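13th October
Flynn Bolger

Visit to Grustell open day, Kerkville site

Went over in the morning with the Zireddale fixture drawings and left them with their mechanical people. They want the hole pattern moved inboard. Told them to send a marked-up sheet, not a phone call.

Program was a short talk, a walk through the cell area, then hands-on stations in the back rooms. Skipped most of the talk. Slides are supposed to go up on their share later in the week.

Cell area

Main demo was the depalletizing cell on the Moser controller. Same controller family as ours, newer firmware. They had the status page up on a wall monitor and the counter read 2,279 cycles when we came in, which they said was since the last cold start. Two faults in the log over that span, both vacuum threshold timeouts. Asked what they had the threshold set to. Answer was "default", and then a different person said it was not default. Need the actual number.

Stopped and restarted on request. Restart from protective stop took one operator action at the panel and one at the gate. Ours takes an extra acknowledge on the pendant that I have never been able to get rid of. Their integrator says it is a parameter in the safety config and not a wiring matter. The parameter is 602 in their file. Numbering may differ on our release, so look it up by name before changing anything, and save the old checksum first.

Cup wear: they showed a used set. Lips polished smooth on one side only, consistent with dragging at release. They blamed the cardboard. I think the blow-off is late and the arm is already moving when the cup lets go. Said so. They are going to log valve command against joint velocity and see.

Noise in the cell area was higher than I would accept here. Ejector exhaust is open, with no muffler. Easy fix.

Conveyor side

Nothing new. Photo eye bracket is the same stamped part we gave up on. It had been shimmed with folded tape.

Hand-held station

Spent most of the remaining time here. The setup is a hand-held gripper with a camera on it, used to record a person doing picks so the motion can be used for training later. Grid-printed cloth on a table, snack packets in a shallow open box, and ordinary room furniture behind with more packages standing on it. They keep the background untidy on purpose and had a fairly long argument ready for why. I agree with it for training. For checking calibration I would still want a plain wall.

Notes on the hardware as handled:

- Symmetrical linkage, blue pads on black backing. The fingers stay close to parallel through the middle of the stroke. Did not have anything with me to measure it at the ends.

- The housings are bulky. In a shallow box this is tolerable. In a deep tote the housings would meet the wall before the pads reach product near a corner. Ask whether there is a narrow version.

- Closing force is whatever the operator's hand gives it. No force readout that I could find, and the person running the station was not sure if one gets recorded. For rigid parts I would not care. For film packaging it matters, because a person squeezes harder than needed and the arm will copy the closing width.

- Trigger return spring is stiff. My hand was tired well before I had a feel for it. Anyone doing a full session with this should swap out.

- View from the tool is good down between the fingers and poor for anything close beside the housings. A flat packet lying next to the body is easy to lose track of.

On the packets themselves. Twist or crimped ends are the awkward case. The ends flare, and a grip across the middle leaves them free to move when the hand lifts. Flat pouches are the opposite problem, since there is very little height for the pads to close on and the floor of the box gets in the way. My preference would be to treat them as separate classes from the start and record them that way. Their labels currently lump both together as "small wrapped". Raised it with the station lead, who wrote it down.

Lighting was room lighting only. Film wrap picks up a bit of sheen and I would expect the highlight to move as the tool comes in. Whether that hurts anything I can't say from one visit.

The box also deserves a note. White cardboard with red strips along the top edges. Good contrast against the cloth for finding the rim, and light enough inside that a dark wrapper is easy to pick out. It would be a harder test with a printed box floor. Light boxes also shift when touched, and I would tape or clamp ours.

Approach I found easiest was straight down the centerline with the fingers open on both sides of the packet, closing late. Coming in at an angle puts one pad on the product early and pushes it. With a second gripper working from the right side, agree on who moves first before starting. We didn't, and got in each other's way.

Black wrapper between the pads, green packet farther back in the box:
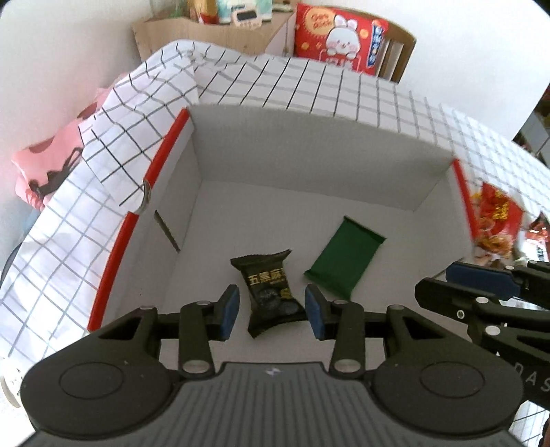

Follow-up

- Get the real vacuum threshold from Grustell.
- Find our equivalent of 602 by name. No edits on the live cell.
- Ask for a drawing of the hand-held unit with the housing width on it.
- Price a muffler for our own ejector while I am at it.
- Return visit possible in March if the Zireddale fixture is signed off by then. Bring calipers and a force gauge.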